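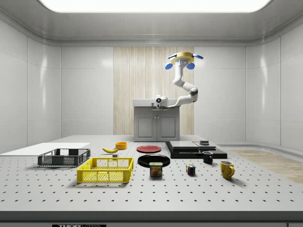 Sobczak Hall rental kitchen
Opening checklist, April
Initial each line. Comments go under the line, not on the back, where they are never read again.

1. Range hood filters clean, fan runs on both speeds. OK
Both speeds sound the same. One of them is presumably faster.

2. Fire extinguisher on its hook, needle in the green. OK
On its hook for the second month running.

3. Hot water at the hand sink reaches 100 F or better. OK
Takes 40 seconds to get there. Bring a book.

4. Walk-in cooler at 40 F or below. FAIL
Read 44 at 7 a.m. Door had been propped with a case of Motow seltzer. Seltzer moved, door shut, recheck at noon.
Noon: 38. Pass.

5. Cabinet doors close fully, handles tight. OK
The Demenden Street side still needs a shove.

6. Floor drains clear. FAIL
Found a fork. Also half a lemon. Drain by the dish machine is slow even without them - plumber called.

7. Exit door opens with one hand, nothing stacked in front. OK
Folding chairs are now stacked beside it, leaning toward it with intent. Move them.

8. Posted occupancy sign readable, 150 persons. OK
The Rusia supper club has asked what happens at 151. Answer: a conversation with the fire marshal.

9. First aid kit stocked. FAIL
20 finger cots, no bandages. Reorder.

10. Outlets near sinks trip and reset. OK
So did the radio. Clock on it now says midnight.

Reinspect 6 and 9 before the next booking. Budget left for repairs: $400, plumber included.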